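The Last Night of Ketitz

The servers for Ketitz were set to close at 5 in the morning. Fengying Feng logged in after dinner and found 38 people standing in the harbor, most of them in starter clothes because they had sold everything.

She had played a healer for six years. Her guild had 20 members once. Tonight it had her and Abílio Henriques, who went by Flidik and had never learned to block.

"Want to try the lighthouse?" he typed.

The lighthouse boss took a full party. They had wiped on it all through one May and then stopped asking each other.

"With two?"

"I bought 2000 potions. Gold's no good tomorrow."

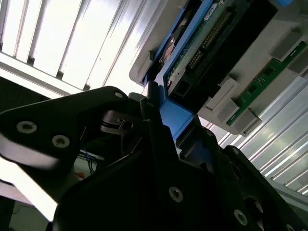

They walked, because the horses were already switched off. The road went past Neves, where the baker still gave out the same quest about flour. Fengying took it out of habit. Abílio waited while she read the text to the end.

At the lighthouse door he drank three potions by mistake.

The first try lasted less than a minute. On the second she stood behind the stairs, where the boss's wave didn't reach, and healed him through the gap in the railing.
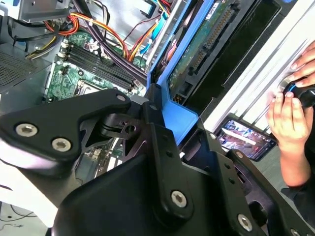

Sofia Peixoto
Fiction contributor

"How long have you known about that spot?" he asked.

"I just saw it."

They got the boss down to a quarter of its health. Then Abílio forgot to block, and they both ran back from the graveyard. It was ten past four. He still had most of the potions.

"Again?" he typed.

She was already on the stairs.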